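Samirar opens suture practice room at Mellholm

MELLHOLM – Samirar has opened a suture practice room on the second floor of its Mellholm training center. The room will be used by surgical residents and operating room staff who want more hours of stitching and knot tying on synthetic tissue pads.

It has 5 stations and will take up to 26 trainees a week. Booking opened in December, and 791 sessions have been reserved so far.

Each station is set up with a pale, rubbery pad that can be cut, marked with simulated blood and stitched closed. Trainees work along the cut one knot at a time and trim the tails as they go. On a pad with two cuts, the second can be left open until the first is done.

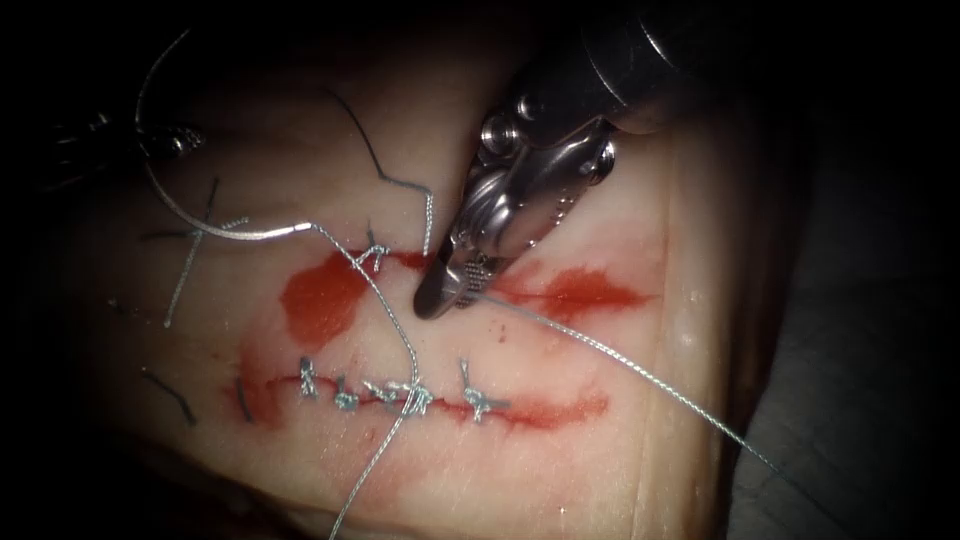
What the course covers

The basic course runs for 2 evenings. The first is spent on needle handling, thread tension and the spacing of stitches. The second is spent on knots, with pads checked at the end of the session by an instructor.

Thread is stocked in several colors. Grey and silver are closer to what many trainees already use, while teal is easier to pick out against a pale pad when an instructor is checking how a knot was laid. Needles are curved and come in a range of sizes. Hofstetter supplies the pads and Corkon supplies the thread and needles under a shared contract.

Knots are checked for position over the cut, for the length of the trimmed tails and for how well the edges meet. Trainees may keep their pads or leave them for the next group to look at – most of the early groups have left them.
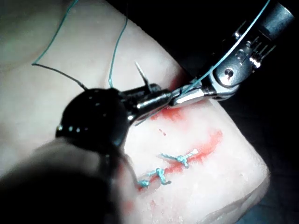

Wanpen Pongsiri said that the time between knots is where most people lose their place, and that she would like trainees to repeat the same short cut several times before moving on to a longer one.

Trevor Beaudoin said the evening hours had been set with hospital shifts in mind and that a Wednesday morning session would be added if there is enough demand.

Booking

Places can be reserved at the front desk of the Mellholm center or through the Samirar training office. Pads, thread and needles are included in the course fee. Trainees should bring their own loupes if they use them.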